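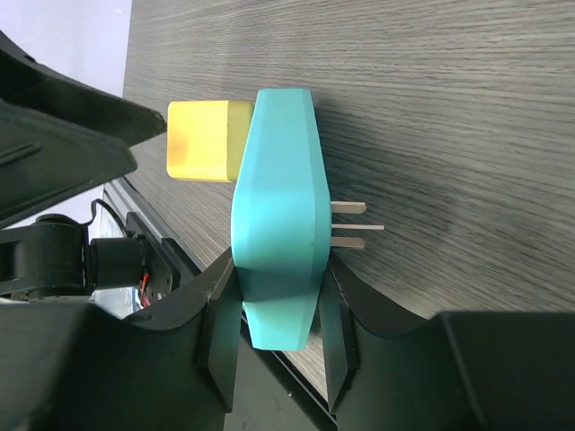
Deepak Sandhu wrote to tell me that my own site has 13 different grays in it, and that I should clean up my own house before I complain about anybody else's. Fair! He counted them in the stylesheet. I've since gotten it down to four, and I miss one of the ones I deleted.

But his email got me going on a thing I've wanted to grumble about for ages, so here we go: I'm tired of pale gray text. I spent most of an evening on the new Drarnard site (lovely studio, lovely work, go look) and had to tilt my laptop to read the captions. The body copy is so faint I kept thinking it was still loading. Histis does the same with its menu, and those people sell reading glasses, for crying out loud.

I know why we do it. Pure black on pure white looks harsh in a mockup, and you're sitting there with your big bright monitor in a dim room, and a light gray just feels... expensive. I've done it for clients. I did it for Nishad, and the owner's dad called me up to ask where the words went.

So my rule now is that I read the whole page on my phone, outside, at lunch. If I squint, the text gets darker. Yes, run a contrast checker too, but the checker doesn't care that you picked a hairline font at a tiny size, and I do.

And please keep your fun colors! I love a loud orange header. Put it up top, go wild, then give me a dark, chunky paragraph under it that I can get through without a headache.

By Aurora Teixeira
2019-10-19

Get new posts by email. Up to 13 a year, unsubscribe whenever you like.

3 comments

Pramila Rana
Form placeholders next, please. I filled out a whole checkout in Dedcombe's shop thinking the boxes were already filled in.

Boonsong Rungrueang
I like light gray for dates and bylines. Is that still allowed?

Aurora Teixeira
Boonsong, a medium gray and we can stay friends.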